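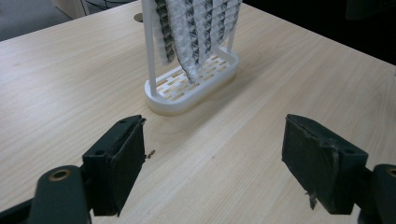

Household Water Rates and the Talpur Leak Allowance

The Paston Water District has completed its review of household rates for the coming year. The basic service charge will remain at its present level. The charge for use above the standard monthly amount will rise by 8 percent, with the new rate applied to all bills issued after the June meter reading.

Customers in the Talpur and Killden service areas are reminded that the leak allowance is still available. A household that has repaired a hidden leak may ask for a credit on one bill in any two-year period. Requests must include a copy of the repair receipt and should reach the billing office within 40 days of the repair. During the past year the District received 935 such requests, most of them concerning toilet valves and underground supply lines.

Kitchen use remains a modest share of the average bill. Customers who wash dishes by hand may lower it further by filling a basin for rinsing and leaving the dishes to dry in a rack.

Replacement of the Killden main will continue through the summer. Haris Soomro, Field Operations, will send written notice to each address before service is shut off. Questions about billing should be directed to Yaa Mahama, Customer Accounts, at extension 2787. Copies of the full rate schedule may be obtained at the front counter or by mail.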